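Skip to content
Home Workshop Bookings Checklists Members Contact
Search this site Enter keywords Go

We use cookies to remember your login and your preferred language. Accept Settings

Bretham Shared Workshop
Inspection Checklist with Comments: Two-Handed Gripper Station, Cutlery Sorting Build

Bench: Sotomayor bay, rear wall
Build lead: Inmaculada Vallejo
Inspector: Anselmo Zabala
Second reader: Begoñe Iglesias
Inspection period: February
Result: Passed with conditions (see items 2.4, 3.3 and 5.2)

Scope

This inspection covers the hand-held gripper pair, the sorting board and bins, the platform on which they rest, and the electrical supply to the station. It does not cover the arm that the build lead intends to mount at a later stage. A separate inspection must be requested before any motorized arm is powered at this bench.

Ratings used in this form are P (pass), C (pass with condition) and F (fail). Items marked C must be corrected by the build lead and signed off by the inspector. Items marked F close the station until a repeat inspection is held.

Section 1. Platform and surroundings

1.1 Platform stands level and does not rock under hand pressure. Rating: P
Comment: Tested at all corners. One foot was adjusted during the inspection and its lock nut tightened.

1.2 Side rails secured, with no sharp ends exposed. Rating: P
Comment: Rail ends were filed by the build lead before the visit. No burrs found.

1.3 Fire exit route clear for its full width. Rating: P
Comment: None.

1.4 Lighting sufficient for the task. Rating: P
Comment: The general room lighting is low in the evening. The inspector accepts this for sorting work. Any cutting, soldering or drilling at the bench requires the task lamp from the tool store.

Section 2. Hand-held grippers

2.1 Jaws close evenly and release without sticking. Rating: P
Comment: Each gripper was opened and closed 200 times under the eye of the inspector. No jamming occurred. The left unit has slightly more play at the pivot and should be checked again at the next inspection.

2.2 No pinch point reachable by the operator's fingers in the normal grip. Rating: P
Comment: The operator's hand remains behind the jaws throughout the stroke. Persons other than the operator shall keep their hands off the board while work is in progress.

2.3 Top plates firmly attached, edges smooth. Rating: P
Comment: Both plates were pulled by hand in each direction. The screws on the left plate have been marked with paint so that any turning will show.

2.4 Cable strain relief fitted at both units. Rating: C
Comment: The strain relief on the right unit is a temporary tie. It shall be replaced with a proper clamp. Ms. Vallejo has the part on order from Uteck.

2.5 Cables long enough for the full reach of both arms. Rating: P
Comment: Checked with the operator seated and standing. The operator should avoid crossing arms while both grippers are connected. If the cables cross, put both units down and separate them before continuing.

Section 3. Sorting board, bins and cutlery

3.1 Board does not slide on the padded surface. Rating: P
Comment: Held in place by its own weight and by the padding. The earlier arrangement, in which the board was taped down, was rejected at the first visit because the tape lifted.

3.2 Bins undamaged and placed so that each can be reached without leaning. Rating: P
Comment: The three bins stand side by side on the wooden strip at the back of the board. The operator places items from above, through the open tops.

3.3 Bins secured against tipping. Rating: C
Comment: A bin can be pushed backward off the strip if the gripper strikes its front wall. The inspector requests a low stop behind the strip - a length of batten would be enough.

3.4 Cutlery suitable for the purpose. Rating: P
Comment: Table knives only. No steak knives, kitchen knives or other sharpened blades may be used at this station. Cutlery used here shall not be returned to the kitchen drawer.

3.5 Knives carried with the blade directed away from the operator's body and from the free hand. Rating: P
Comment: The operator carried a knife and fork together in the left gripper, over the white board, with the blade and the tines pointing toward the right. At the same time the right gripper was being lowered into the right bin. The inspector accepts this method for table knives, on the understanding that the left hand is held still while the right is working.
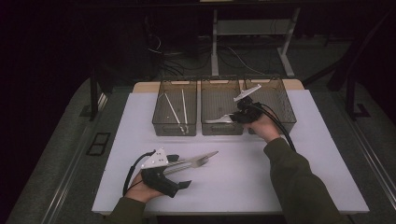 3.6 Dropped items dealt with safely. Rating: P
Comment: The operator states that a dropped item is left where it falls until both grippers have been set down. This is correct practice and should be added to the bench card.

Section 4. Operator

4.1 Operator has completed the workshop introduction. Rating: P
Comment: Confirmed in the register by Nuria Cabello.

4.2 Sleeves close-fitting at the wrist, no loose jewelry. Rating: P
Comment: Long sleeves are permitted at this station if they do not reach the jaws.

4.3 Rest breaks observed. Rating: P
Comment: Work is limited to 40 minutes at a time. The build log shows 1,188 completed placements to date and no injury or near miss recorded. Members who feel strain in the wrist or thumb shall stop and enter it in the log, however slight.

Section 5. Electrical supply and cables

5.1 Power supply of correct rating, case undamaged. Rating: P
Comment: Label compared with the wiring diagram filed under the project name Pidasance. The fuse is of the value shown.

5.2 Floor cables tidy and clear of walkways. Rating: C
Comment: There is a tangle of cables on the carpet under and around the desk frame beyond the platform. The cables shall be bundled, labeled at both ends and raised to the lower shelf bar. Any cable that serves no equipment shall be removed. Until this is done, members shall not pass behind the platform while the station is powered.

5.3 Main switch reachable from the operator's position. Rating: P
Comment: Reached with either hand without standing up.

5.4 Vent openings unobstructed. Rating: P
Comment: The opening at the left side of the platform must be kept clear of cloths and paper.

Conditions and responsibility

Item 2.4: Inmaculada Vallejo.
Item 3.3: Inmaculada Vallejo. Batten offcuts may be taken from the rack without charge.
Item 5.2: Inmaculada Iglesias, who also holds the key to the cable cabinet.

The station may remain in use while these items are open, by the build lead only. Guest operators may be admitted after sign-off.

Inspected: A. Zabala
Read and agreed: B. Iglesias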